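Chapter 3
A Place for Everything? Marked Surfaces and the Home Position

Most books on workplace order begin with a story. A shop is a mess, a consultant arrives with a roll of colored tape, and six months later the shop is spotless and the staff are cheerful. I have read a good many of these stories and I have yet to see one with decent numbers in it. The tape gets the credit, and the reader is left to guess at what else changed in those six months. Usually a great deal did. There was a new supervisor, or half the stock was thrown out before the first line went down.

This chapter takes the tape seriously enough to doubt it. We will look at what a line on a table can do and what it is often said to do, and at how you might tell the two apart. The examples are small on purpose. If a claim about marking cannot be made clear with one object, one line and one container, it will not get any clearer in a warehouse.

3.1 Three jobs for one strip of tape

A strip of tape on a work surface may be asked to do any of the following jobs, and people who write about it tend to slide from one to the next without saying so.

It may mark a position. The object belongs at this spot, and a person putting it back should be able to find the spot without measuring.

It may mark a path. The object starts at one end and is meant to finish at the other, or the line tells the eye which way to go.

It may mark a boundary. Things on one side are treated differently from things on the other.

A floor line in a loading area is nearly always a boundary. An outline on a tool board is a position. A single straight strip running from an object toward a basket is harder to place. It looks like a path, and most people will read it that way, but nothing in the tape itself says so. It could equally be a ruler for lining things up, or a leftover from some earlier use of the table. A line carries no arrowhead. Which way it runs is something the reader brings along.

Danish Rajput made this point in a short talk given at Mirani on May 14, 2020, and it deserves more attention than it got. His complaint was that layouts are tested on the people who made them. They already know what the line means. Ask someone who has just walked in and you get a different answer, and sometimes no answer at all.

3.2 What the Plutau count did and did not show

The Plutau packing room is the case most often quoted to me in favor of marking. Over 14 shifts the room logged 391 returns of hand tools to a taped bench, and 12 of these were recorded as misplaced. That sounds very good. Before you repeat it, ask what the figure was before the tape went down. There was no count. Ask also who decided that a tool was misplaced. It was the person returning it, who had every reason to be kind.

None of this proves the tape was useless – it may well have helped. The log simply cannot tell us. A second room at Wonulov, with the same benches and no tape, would have been worth more than another 391 entries.

3.3 Looking before explaining

The habit to build in this chapter is a dull one. Before you say what a layout is for, say where things are. Students hate this step and skip it. They write "the block is being sorted into the basket" when all they have is a block, a basket and a strip between them. The first statement is a guess about purpose. The second can be checked.

Figure 3.1 covers one table. Study all three parts, then write down the position of each thing before you write a word about what it might be doing there. Note which facts you can get from every part and which from only one or two.
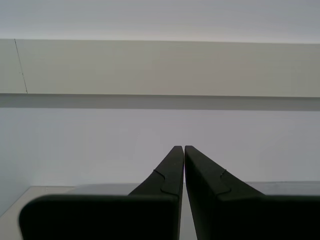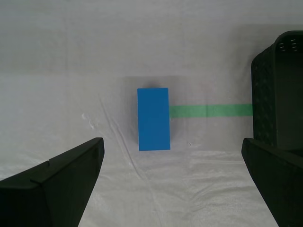
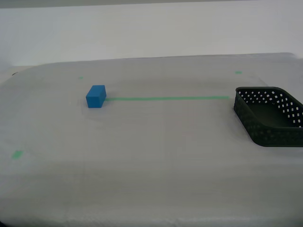
Figure 3.1. One table, three views. In the second and third, a strip of green tape runs to the right from a blue block toward a dark basket.

Keep your notes on Figure 3.1. We return to them in Section 3.5, where the question is whether a second reader, given only your notes, could set out the block, the tape and the basket in the same arrangement. In the Jultton classes very few could on the first try. The usual fault was that the writer had said what the line meant and had left out where it began.

3.4 Position marks

We start with the simplest of the three jobs. A position mark makes one claim, that a certain object goes in a certain spot, and the claim can fail in two ways. The object may be away from its mark, or the mark may be in the wrong place to begin with. Nearly all audits look for the first kind of failure and pass over the second.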